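From: Hawi Abdella
To: Mudmont Preserving list
Subject: Re: cloudy brine on the green tomatoes

Shiuli Ranasinghe wrote:
> Mine went cloudy on day 5 and there's a white film on top now.
> Smells fine, kind of like dill pickles. Do I dump it or keep
> going? I used the Kuvitz jars with the clip lids and table salt,
> if that matters. Also, does anyone stuff theirs before they go in
> the brine, or after?

Hi Shiuli, and hi all,

Don't dump it yet! Cloudy is normal, mine clouds up every single time. The flat white film is most likely kahm yeast (ugly, a bit musty if you let it go), so I skim it with a clean spoon and wipe down the neck of the jar. If it's fuzzy, or pink or green or black, then yes, the whole jar goes out, no tasting.

Table salt works, but the anti-caking stuff in it can make the brine look milky too, so you may have both things going on at once. I switched to plain pickling salt last fall and I like it better. 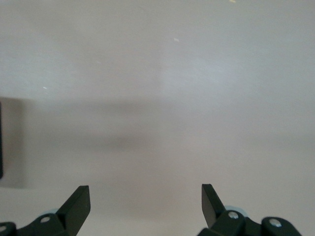 Plain pale surface, soft shadow across the middle.

As for stuffing, I'm firmly an after person. Tsehay Mersha does hers before, with garlic and celery leaf, and they're wonderful, but I can never keep the filling in and I end up fishing bits of celery out for weeks. I leave mine whole in the brine until they taste right, rinse them, cut a slit and push the filling in with my thumb. Small hard tomatoes only. The ones that have started to blush go to mush on me. 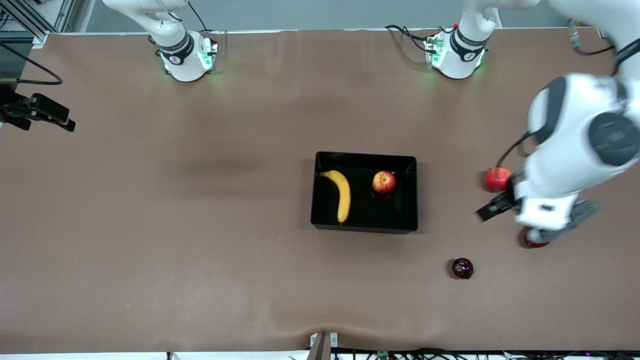

One more thing on the clip lids: if you've got the rubber ring on, open them once a day the first week, over the sink. I skipped that with a batch in Restville and had brine all down the cabinet door, and it took me forever to get the dill smell out.

Robel, do you still have that crock you were giving away? I'd take it, lid or no lid. I can be at your place any day after 7.

Hawi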